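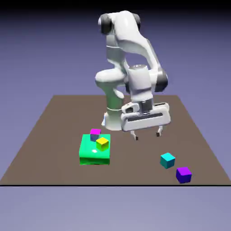
Pastano, the home-built robot arm project run from the shared workshop at Sutodden, today releases its full set of plans, software and practice exercises, free to anyone who would like to build an arm of their own on a kitchen table, in a garage or in a workshop like ours. The release has been two years in the making and it covers the whole job, from cutting the base plate to teaching the finished arm to pick up its first block. It also includes the simulator in which every new builder now begins, with a white arm standing on a plain brown tabletop, a big green block to one side and small cubes in magenta, yellow, cyan and purple to practise on. Builders can try out their ideas there for as many evenings as they please before they have so much as tightened a bolt, and we have found that most of them are rather glad of it.

The project began with Gaëtan Le Goff, a retired lift engineer who wanted something to do with his hands over a long winter and who had always rather fancied having a robot. His first arm was made from offcuts, a bread bin and the motors out of two old printers, and it could lift a teaspoon on a good day. He brought it along to the workshop in a wheelbarrow, people gathered round it with their mugs of tea, and by the end of the evening there were plans being drawn on the backs of envelopes (we still have the envelopes, and scans of them are in the release for anyone who enjoys that sort of thing).

"I had no notion that anybody else would want one," said Gaëtan Le Goff. "I thought I would get it working, show it to my grandchildren and put it in the shed. Then people started asking me how the elbow went together, and I realised I would have to write it down properly, and writing it down properly took far longer than building it ever did. I am very happy to see it go out into the world, and I do hope people will write to us and tell us which bits are muddled."

The arm in the plans is the fourth version, known in the workshop as Bidon. It is built to be made with ordinary tools: a hand drill, a set of files, a soldering iron and access to a 3D printer, which most shared workshops now have. The joints are the part that gives people the most trouble, so the elbow and the wrist each have a chapter to themselves, with drawings at full size that can be printed out and laid straight on the bench. There is a long section on wiring, too, written after a good many of us had put the shoulder cable in the wrong way round.

Bidon is a physical arm with its own plain and slightly lumpy looks, and the arm in the simulator is a good deal smarter in appearance, but the exercises carry over from one to the other. A builder starts by moving the gripper to a chosen spot above the table and bringing it back again. After that comes picking up a single cube, then setting one cube down on the green block, and then sorting by colour. The last exercise asks the arm to clear the tabletop in whatever order it likes, and it is harder than it sounds.

The simulator side of the release is the work of Capucine Masson, who joined the workshop in order to mend a sewing machine and stayed on. She wrote the exercises over a series of evenings at home, trying each of them on friends who had never programmed anything before, and rewriting whatever made them sigh.

"When you are new to this, the thing you dread is breaking the arm you have just spent months building," said Capucine Masson. "In the simulator you can drive the gripper straight into the table and nothing is hurt, you simply start again. I wanted people to feel they could be clumsy for a while. The colours are bright for the same reason, really – I wanted it to look like something you would be allowed to play with."

To go with the release, the workshop has put together 100 starter kits containing the small parts that are tiresome to find one at a time: bearings, springs, screws, connectors and the rubber for the fingertips. The kits were packed in February with help from Lecomte, the hardware shop two doors down, which also let us have the screws at cost and lent us its back counter to do it on. They are offered at cost price to schools, clubs and home builders, and 30 of them are being held back for people under eighteen. Motors and electronics are not included, and the plans list several kinds that will do.

Anyone who would rather see an arm before starting on one is warmly invited to the workshop's open evening, where Bidon will be up and running, the simulator will be set out on the long bench for visitors to try, and Gaëtan and Capucine will both be there to answer questions for as long as the biscuits last. Children are welcome with a grown-up. Bring your own half-finished arm if you have one, in whatever state it has got to.

The plans, software and exercises can be collected on a memory stick from the Sutodden workshop during opening hours, and kit requests may be left at the front desk or with the staff at Lecomte.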